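Good Hands Need Looking After

A morning at the Zedholm workshop in Tresitz, where keeping a two-armed robot fit for work takes more patience than you might think

May 19, 2024

The first job of the day at Zedholm is tea, and the second is screws. There are 173 of them on the weekly sheet for the two-armed machine at the far end of the workshop, and every one gets a touch with a small torque driver and a tick in pencil. I had come to Tresitz hoping to see a robot put the shopping away, and I spent my first hour holding a tray of spare fasteners and feeling oddly content about it.

The machine is known as Storketti, a name that everyone in the building uses as though it belonged to a rather leggy pet. It has been on the bench since April, learning to lift baskets on and off shelves, and it has by now made 1,452 lifts. Each of them goes into a log, along with whatever squeaked, slipped or ran warm at the time. (The log makes surprisingly good reading, if you like that sort of thing, and I do.)

Once the screws are done, it's the turn of the cables. They need enough slack to let an elbow bend all the way, and not so much that a loop can catch on a shelf corner as the arm swings past. You run each joint slowly from one end of its travel to the other and watch the loop the whole time. One had begun to rub the week before my visit, and the cure was a new clip and a bit of tape, which pleased everybody because it cost next to nothing.

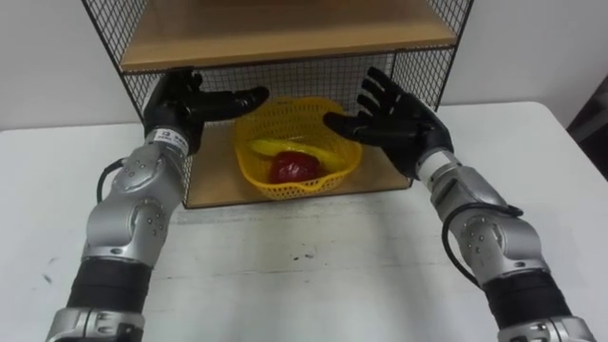 Storketti's hands either side of the yellow basket, with a banana and a red fruit on board.

Then come the hands, and here things slow right down. Every finger is sent to its fully open position and checked against a little gauge made by Strazds, the firm down the road that turns out small metal parts for half the town. If a fingertip is out by more than the width of the mark, its zero is set again and the whole hand goes back through its paces. It's a bit like tuning a piano, right down to the tilted head and the long silences.

Last of all is the basket test. The shelf has to sit exactly where the arms think it does, so its distance from the table edge is measured at both ends before anything moves. The hands come in wide, close gently, and lift. The pass mark is 78 clean lifts in a row, and a single wobble means starting again from nothing. It sounds cruel, but I was assured that the wobbles are where you learn things, and that a loose wrist will nearly always give itself away before lunch.

I asked whether all this fuss could be handed over to another machine one day. There was a good deal of laughing at that, and somebody went to put the kettle on again.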